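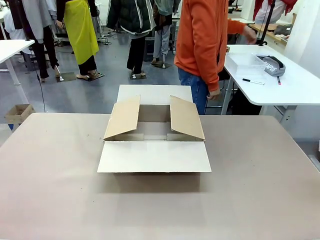

How to pack a box for posting (and enjoy it!)

By Nives Fabbri
Thursday, October 19, 2023

I love packing a box. There, I've said it. Give me a clear table, a roll of tape and a pile of odds and ends that need to get to Bokholm in one piece and I'm happy for the whole afternoon. Every November I send parcels to half my family, and over the years I've settled on a way of doing it that hardly ever lets me down.

What you'll need

A cardboard box, a bit bigger than what's going in it
Brown parcel tape, the wide sort
Plenty of scrap paper
A marker pen that writes properly on card
A pencil case or small zip bag for the fiddly bits
A plastic tub if you're sending anything that might leak or crumble

Step 1: Get the box ready

Fold the bottom flaps in and tape along the middle seam, letting the tape run a good hand's width up each end. Then do it again across the middle, so you've made a cross. Turn the box the right way up and press down inside with your palm. If the bottom sags, add another strip.

Now open all four top flaps right out. I used to leave one half folded and it flopped onto my hands every single time - so annoying! With the flaps out of the way you can get both arms in and put things down gently.

Step 2: Sort before you pack

Put everything on a second table or a chair beside you and make three piles: heavy and flat, light and soft, small and easily lost. Pens, rubbers and keyrings go into the pencil case, zipped shut. Biscuits go in a plastic tub with a snug lid (my cousin Baptiste Sabatier once got a parcel from me that was mostly crumbs, and he still brings it up).

Weigh the heavy pile on the kitchen scales while you're at it. It's much nicer to find out now than at the post office counter in Skornham with a queue behind you.

Step 3: Build it up in layers

Scrunch enough paper to cover the bottom of the box. Books and anything flat go in next, pushed up against the sides, with the heaviest in the middle. Add another layer of paper, then the tub, the right way up, with soft things tucked all round it. Socks are brilliant for this!

Leads and chargers need a bit of care. Coil them loosely, hold the coil with a twist of paper and lay it near the top where it won't get squashed under a book. Plugs want wrapping on their own, as the pins can scratch whatever they rub against.

If you're packing more than one box, keep them both open until the very end. You'll nearly always want to swap something over. 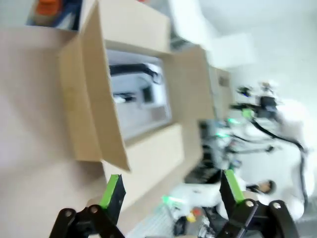
Step 4: Fill the gaps and close up

Push scrunched paper into every corner, then fold the flaps down and give the box a gentle shake with your hands flat on the top. Rattling means more paper. Bulging means something has to come out, and I'm sorry, it's usually the second jar of jam.

Tape the top exactly as you did the bottom, cross and all.

Step 5: Label it

Write the address straight onto the card in big capitals as well as on a label. Labels do peel off, especially in wet weather. I put a slip with both addresses inside too, on top of the paper, and a note to say hello.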